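Ticket: Zipper task, wrist limits keep tripping / which rule do we follow?
Project: Cludutum
Site: Clurorska lab, bench 2
Status: Open, waiting on Fistell
Priority: Medium

Hi all! Opening this one because I've spent most of the afternoon on it and I'd like the answer written down somewhere other than my notebook. Short version: our house rules for teleoperated fabric work say one thing about grip force and the Fistell setup guide says another, and the zipper task is stuck in between.

What happens: I close on the pull, start dragging, and after a bit the controller throws a grip overload and goes into a protective stop. No bang, no drama, the fingers just hold where they are and the console goes orange. I clear it, home the arm, try again, same thing. It started in October when we went to the new profile, and before that I don't have a single overload in the log for this task (I went back and looked).

What I tried, in order:

Restarted the controller. No change.

Re-zeroed the gripper with nothing between the fingers. The offset was tiny, so I don't think that's our problem, but I left the new zero in.

Dropped the drag speed from 40 mm/s to 20. This helped a lot! It still trips, only later in the run. I'd say speed is part of it.

Swapped to the Bawa force profile we use for the cloth folding. No overloads at all, but the fingers kept slipping off the pull, so that's no good either.
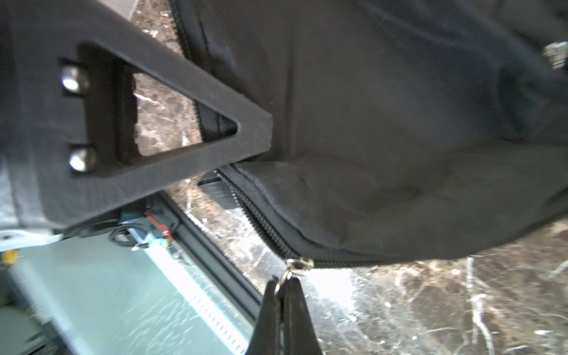
The part I want a ruling on is the grip limit. Our bench rules have a cap of 2,000 counts on the gripper current for any soft goods, and the Fistell guide lets you go to 3,000 for "small rigid parts." So which one is a zipper? The bag is soft, the pull is metal, and you're holding the metal while dragging along the fabric. I've been reading it as soft goods, because if the teeth jam then the bag is what takes the load, and I'd rather have a lot of annoying stops than a torn seam. But I can see somebody reading it the other way, and I bet people on the other shift already are.

Please don't just raise the cap on your own shift to get through the list! I know it's tempting. The rule on this bench is that limits get changed in the shared profile, with a note, and then everybody re-runs the slow check before going to full speed. If two of us are running different caps under the same profile name, the logs are useless for figuring this out.

Update, 3:15 pm: ran the slow check again at 20 mm/s with the cap at 2,000 and approached the pull so the drag lines up with the zipper. Noticeably better. I'd been coming in at an angle and I think that side load was eating up my margin. One stop near the end of the batch, cleared normally.

Update, 4:40 pm: Fistell support wrote back. They want the controller log and the profile file, both uploaded now. They also asked whether our cap is applied before or after smoothing, and I don't know. If you set up the Cludutum profiles, could you add that here?

For now, on this bench: cap stays at 2,000, speed stays at 20, line up with the zipper before you pull, and two overloads on the same bag means you quit and check the teeth by hand with the arm disabled. I've put the same thing on the card by the e-stop. Leaving this open until we hear about the smoothing question.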